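Is a lidded box any good for small hand tools?
Junaid Dogar
8 comments · 2 shares

I keep my pliers and drivers in a Stullgate roll and hate it. A flat green box with a lid looks tidier, but I suspect it just hides the mess.
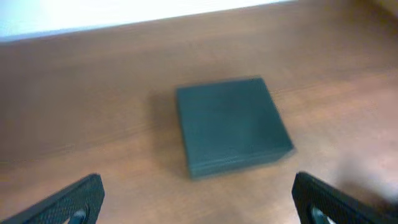 Dark green, square, takes up little table.

Has anyone stuck with one of these?

Nighat Kiani

Depends what goes in. Lay everything out first and be strict about it. I don't believe any box "fits a full kit", whatever the label says. Two pairs of pliers with those orange handles, a yellow and black screwdriver and a strip of bits is already a fair pile. Put the pliers in first, bits last, and see if the lid shuts before you throw out the roll.
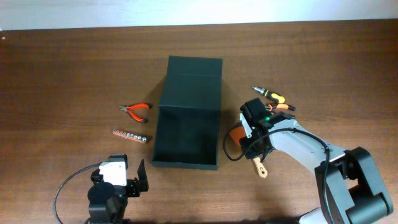 Tanveer Pirzada
28 shares

Had a Branetti one since November. Everything slides to one end when you carry it. Would not pay 50 for it again.

Amna Cheema

Just use a drawer.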